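Build diary, August

Morning, 7:40

Started with the cable strain relief on the left gripper. The printed clip I put on last night held the cable at the wrong angle and pulled against the handle whenever I turned my wrist outward. Reprinted it with the slot rotated and the wall a little thicker. Fit is tight. It took two passes with a round file before it would seat, and I cleaned out the screw hole by hand.

The right one has a different problem. The coiled cable is heavier than I allowed for, and at full reach it tugs the gripper down and back. For now I am letting the coil hang over the side of the board, which takes most of the weight off my hand. A longer coil would be better. Norklow lists one with the same connector but wants a minimum order of 16, and I need 2.

Jaw alignment, left: lower jaw flat, upper jaw closes onto it evenly along the first third and then opens a gap toward the tip. Shimmed the pivot with a strip of tape. Gap smaller, not gone. Right jaw pair is fine and I left it alone.

Firmware, 9:15

The trigger readings were noisy again after the reprint. I spent too long on the filter before checking the ground wire, which had a bad crimp at the board end. Replaced the crimp, put the filter back to what it was before I touched it, and the noise went away. Wrote the date of the crimp on the connector with a paint pen so that I stop suspecting it.

Zero offset on the left trigger is 39 counts. It was higher before the crimp. I subtract it at startup with the jaws fully open. If I start the program with a finger on the trigger, the offset comes out wrong and everything after it is useless. Added a prompt that waits for a key press. Crude, but I have made that mistake twice this month.

Tracking plates, 11:00

Reglued the left plate. It had lifted at one corner and the tracker was reporting a slow drift in roll that I had blamed on the camera calibration. Used the slow epoxy and clamped it between scraps of foam. Francine Caron came by the shop to use the drill press and looked over the mount while the glue set. She thinks the bracket under the plate is too thin where it meets the gripper body and will flex when the jaws close hard. I measured the flex with a dial indicator against the bench. She is right. It is small, but it is in the direction that matters most for yaw.

Options for the bracket:

Thicker print, same shape. Easiest, adds weight up high.
Rib along the underside. Needs the battery cover moved.
Folded aluminum. Stiffest. I would have to drill it at the shop and I do not have the stock.

Going with the rib. Drew it before lunch. The battery cover moves back by 3 mm and its screws stay where they are.

Order to Lakbridge, 12:30

Heat-set inserts, the short ones. Spare trigger springs. One roll of the matte filament, which reflects less than the gloss and gives the tracker fewer false corners. Left the bearings off the order. The Kenberg pair I have will do if I press them in square this time.

Work surface, 1:50

Put the white board back on the wooden table. Without it the exposure hunts every time I move my hands across the grain. With it the picture is steadier, though the board has a slight purple cast under the shop lights and I should redo the white balance at some point. Low priority.

Checked that the board does not slide when I lean on it. It does, slightly. Put a strip of rubber shelf liner under the near side.

Object choice took longer than it should have. I want something light, with a stiff end and a weak end, so that a bad grasp shows up immediately. Foam blocks forgive everything. A tennis ball rolls away before the jaws get to it. The shuttlecock from the Nguyen set in the hall closet is better: the cork gives the jaws something to hold, the skirt folds if I squeeze it, and on its side it only rolls in a short arc. For the target I am using the white storage bin. The walls flare, which leaves room for the jaws to tip on the way in.

Two-hand trials, 3:10

Procedure, written down so I can repeat it tomorrow with the new bracket:

1. Start the program with both jaws open and no finger on either trigger. Press a key at the prompt.

2. Show both plates to the tracker and wait for the two indicators to hold steady.

3. Set the bin toward the back on the left, and the shuttlecock on its side near the middle, cork pointing away to the right. Bring both grippers in at the front of the board with the jaws open and facing each other. Keep the plates tilted outward so that neither one covers the other.

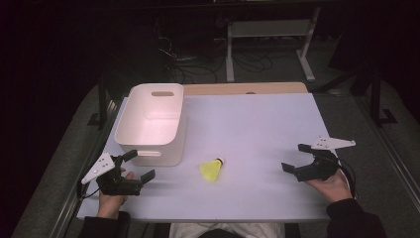 4. Close the right jaws on the cork, lift, and carry across to the bin. Left gripper stays close to the bin and steadies the near wall if needed.

5. Open fully before pulling back. A half-open jaw catches the skirt on the way out.

6. Stop the recording, return everything to its starting place, and note any tracking dropout by hand.

Results, 4:45

Dropouts came mostly when I rolled my right wrist too far over and the plate turned away from the camera. That is my technique and also a weakness of the mount. A second plate on the side of the body would fix it at the cost of more weight. Not doing that until the rib is tested.

The left gripper did very little. I could hold the bin still, but the gap at the jaw tips means it pinches the wall at one point and the bin pivots around it. Tape shim is not a repair. Need to pull the pivot, check the bore, and probably ream it.

Cable on the left stayed in the new clip for the whole session. The one on the right still drags when I reach for the bin.

Evening

Rib bracket is on the printer. First layer looked clean. Coiled up the long extension and hung it by the door. Tomorrow: pivot bore first, then bracket, then the same six steps with nothing else changed.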